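FLASH FICTION | WORK & MONEY
September 8, 2019
by Staff Contributor

The Line Item

The Kondari quote came to 1413 dollars a month, service included, and the Fehr quote came to 983, service not mentioned. I put both on the same page of the budget and went to see what we were paying for.

Clastlow wanted a decision by October. Clastlow also wanted it explained why a company that sold coffee needed grippers at all, and I had promised a paragraph on that.
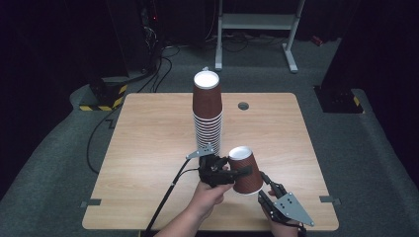
One cup out, plenty to go.

"How many of those cups did we order?" I asked.

"Three hundred," said the operator, from behind two forearms' worth of hardware. "You approved 200."

I had. I wrote that down too, under Consumables, where it looked small and blameless.

"And the arms learn from this?"

"That's the plan."

"When?"

The operator considered the cup. The cup leaned. "What does the budget say?"

The budget said second quarter – I had typed it myself, at Birnard's request, on a morning when every quarter seemed equally likely. I went back upstairs, moved it to the third, and added a line for more cups.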